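¿Cómo se inventa un mundo para un cuento?

¡Hola! Soy Elaine Paiva y escribo cuentos de fantasía para gente de tu edad. Hoy te cuento cómo invento los países donde viven mis personajes.

Primero, el nombre
Yo digo sílabas raras en voz alta hasta que una me hace cosquillas. Así nació Orkulach, un reino metido dentro de una montaña (probé 24 nombres antes, y algunos eran horribles). Luego vino Skurkow, la ciudad de sus enemigos - suena a puerta oxidada, ¿a que sí?

Después, las reglas
La magia necesita límites. En Orkulach cada niño tiene 15 hechizos para toda la vida, y cuando se acaban, se acabaron. Por eso mi protagonista piensa tanto antes de gastar uno, y tú sufres con ella.
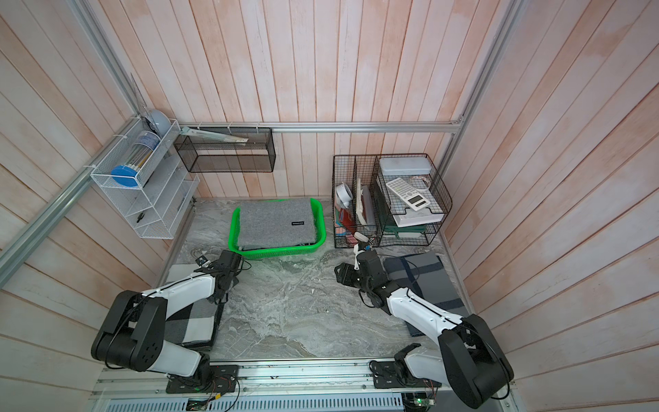
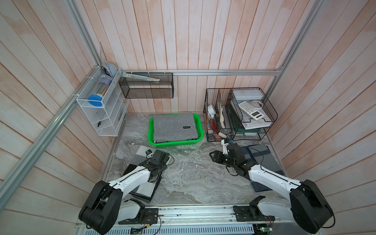
Y al final, el mapa
Dibujo montañas, ríos y un sitio al que esté prohibido ir. ¡Ese es el que todos quieren visitar! Mi amiga Érica Magalhães empieza siempre por el mapa, así que hazlo en el orden que te apetezca.

Ahora tú: ponle nombre a un país y escribe una regla de su magia.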